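Do You Need a Craft Mat? I Doubt It

Every fall somebody tries to sell me a "craft surface system." The Skeltum one costs 29 dollars and curled at the corners by October.

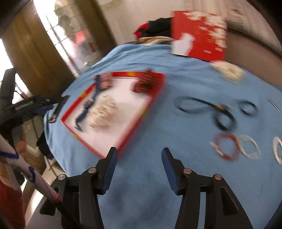
Craft supplies on a light blue cloth, with a red-rimmed tray or lid.

An old cotton sheet does the job for most gluing and sorting. Shake it out, wash it, done. I don't buy the claim that vinegar lifts dried craft glue either. I tried it on two sheets and got two sheets that smelled like salad. Warm water and a dull knife worked better on white glue. Hot glue I put in the freezer, then pick off.

For cutting, okay, get a real mat. A used one is fine.

Posted 9 Apr 2024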